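Opinion > Instruments > Care and Repair

Repair Records Should Travel With the Guitar

By Mimoza Petek

A used electric guitar changes hands with remarkably little paper. A buyer may receive a case, a strap, a spare set of strings and a verbal account of what has been done to the instrument. The verbal account is usually offered in good faith. It is also usually incomplete, and after two or three owners it bears only a passing relation to the facts.

It is the position of this column that every shop which opens an electric guitar for paid work should leave a written record with the instrument, and that every private owner who does the same work at home should follow the practice. The record need not be long. It should state what was removed, what was installed, what was soldered, and where the original parts went.

The case for such a record is strongest with wiring. A fret job can be inspected from the outside by anyone with a straightedge and decent light. The condition of a neck can be judged in a few minutes. The electronics are another matter. They sit beneath a cover or a pickguard, and most buyers do not ask a seller to remove it. A potentiometer of the wrong value, a capacitor chosen because it happened to be in the drawer, or a pickup whose leads were shortened to fit can all remain hidden for years while the owner wonders why the instrument sounds dull.

The Stastari workshop in Bokolville began keeping cards of this kind over 15 years ago. Each card is a single sheet folded once. It lists the resistance of each pickup as measured on the day, the value of each control, the string gauge at setup and the height of the action. One copy stays in the shop and the other goes into the case. I have handled a good number of these sheets, and their chief merit is that they are dull. They make no claims about tone. A later technician can read one in a minute and know whether the bridge pickup has been replaced and whether the harness is original.

Objections are raised to the practice, and they deserve a fair hearing.

The first is cost. Bench time is expensive, and a shop that charges 44 dollars for a basic setup has little room for clerical work. This is a reasonable concern. Nevertheless, the measurements in question are already taken during any competent job. Writing them down adds a few minutes at most, and a printed form reduces even that. A shop that does not know the values it has measured has not completed the work.

The second objection is that a record may lower the value of an instrument. Sellers worry that a sheet noting a replaced switch or a rewound pickup will frighten away a buyer who would otherwise have paid the full price. Borislav Softić, who has bought and sold guitars in Trevier for many years, has put this argument to me more than once, and he puts it well. In his view the market punishes candor, and a seller who documents everything competes against sellers who document nothing.

I accept that this happens. I do not accept that it settles the matter. A guitar offered at 800 dollars with a clear history is a known quantity. The same guitar offered at the same price without one carries a risk, and experienced buyers already discount for it. The buyers who do not are mainly beginners, and a trade that depends upon the inexperience of beginners ought to reconsider its habits.

The third objection concerns privacy among makers. Certain winders and custom builders regard their specifications as their own, and they would prefer that resistance figures and magnet types not circulate. Here some accommodation is proper. A record may name the maker and the model and omit the construction. What it should not omit is the fact that the part is present — a player troubleshooting a hum needs to know that much.

There is a further question of what becomes of removed parts. Too often the original pickups are placed in a shop drawer "for safekeeping" and are never seen again. Unless the customer has agreed otherwise in writing, they belong to the customer. They should be wrapped, labeled with the position from which they came, and returned with the guitar. A neck pickup and a bridge pickup from the same set may look nearly identical on a bench, and an unlabeled pair invites the next person to install them in reverse.

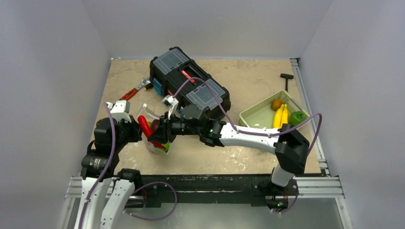 Should a home player who changes only the strings keep a record as well?

A short note is sufficient. Write the month, the gauge and any change made to the truss rod or the saddles, and keep it in the case pocket. A player who moves from a light set to a heavier one in August and finds the action has risen by winter will be glad to have it.

The Nedeljković school, where I teach on Wednesday evenings, now asks students to keep a note of this kind for instruments on loan. Compliance was poor in the first term and is acceptable at present. The younger students have proved more diligent than the adults, several of whom continue to regard a pencil as beneath them.

No legislation is required, and none is proposed. Shops could adopt a common form tomorrow. Players could begin by asking one question when they collect a guitar from the bench: may I have that in writing? A technician who has done careful work should have no difficulty in saying that they may.

3 comments

oldtremolo
I run a small bench and have used a form like this for years. Customers lose them. I now tape a copy inside the control cavity cover, which I recommend to everyone.

Pruitt_strings
Borislav has a point about resale. I listed a guitar with full notes on a replaced jack and got two messages asking what was "wrong" with it. Sold it in the end, but it took a while.

halfstepdown
Please add wire color to the form. Every maker uses a different code and I am tired of guessing which lead is the ground.

Contact the editors | Copyright, all rights reserved | Back to top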